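Parvathi Thevar
30th July

ok thread. did the Zurnden swim yesterday, first open water race, typing this from the couch with both calves in knots

background: pool swimmer. always been a pool swimmer. wall every 25 yards, black line to stare at, lifeguard who knows my name. lakes freak me out

signed up back in March when it was freezing and July felt like a made up month. Jingyi Su sent me the link at like 11pm and I clicked before I thought. 4000 meters. should've picked the short one

training was patchy. good block in spring, then a shoulder thing, then work, then two really solid weeks where I thought I was a fish

anyway. race morning. parking was a hay field a long way from the start and I'd left my flip flops at home, so barefoot on gravel in a wetsuit pulled up to the waist. great start

cap number 100, which I decided was lucky. yellow cap, slow wave. fine by me

the Plindus wetsuit btw, for those who asked: bought used, one size too snug in the neck. LUBE. put lube on your neck. put more than that. I have a red line right now like someone tried to take my head off

water was colder than the board said, I will die on this hill. face went in and I just couldn't get a breath out. did maybe ten strokes of water polo crawl with my head up like a duck

rolled on my back, looked at the sky, sang in my head. kayak lady asked was I ok. told her I was thinking about it. she laughed, I laughed, swallowed lake

then it just sort of clicked?? got a rythm by the first buoy. breathe every two, never mind the fancy bilateral stuff I practiced all spring

sighting tho. I cannot swim straight. without the line on the bottom I go left. always left. pretty sure I did an extra pool's worth of zigzag between buoys 2 and 3

trick that worked: stop looking for the buoy and pick something tall behind it. there's a water tower past the boat ramp and I aimed at that the whole back side. buoys vanish in chop, tower doesn't

got kicked in the goggles at the turn. left eye filled up. did the entire second lap with one eye full of lake. Mao from my lane at the pool had the exact same thing happen so we matched at the finish

feed stop was a floating dock with cups of flat cola. best thing I've ever had in my mouth. grabbed two

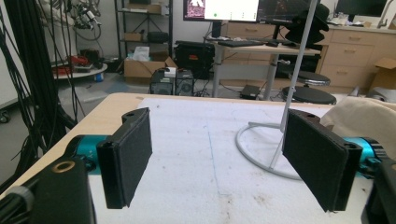
lap two was lonely. fast people gone, the yellow caps all strung out, just me and the water tower. arms went numb in a nice way. thought a lot about pancakes

the last 7 minutes hurt. shoulder started up again, the old spot. shortened the stroke, kicked more, which is where the calf cramps came from. both of them at once, right at the ramp. had to be held up by a teenager in a marshal vest. thank you sir

time: slower than I wanted, faster than I told people I wanted. that's all you're getting

Jingyi beat me by 20 minutes and was in dry clothes eating a burrito when I got out. she'd saved me half. half of a half

oh and somebody's boat moored by the ramp is called Drollness and I breathed toward it four times thinking it said Drowness. not what you want to read mid swim

things I'd do different: lube, flip flops, tighter goggles, more lake swims beforehand, eat a real breakfast instead of one sad banana

things I'd do the same: start at the back, stay wide at the turn (ok I didn't stay wide, but I will), cola

would I go again. asked myself that in the shower last night and the answer was no. this morning I looked up when entries open

if anyone's got a fix for drifting left pls reply, and I mean a drill, don't just tell me to swim right

also need goggle recs, small face, no budget. going to go lie on the floor now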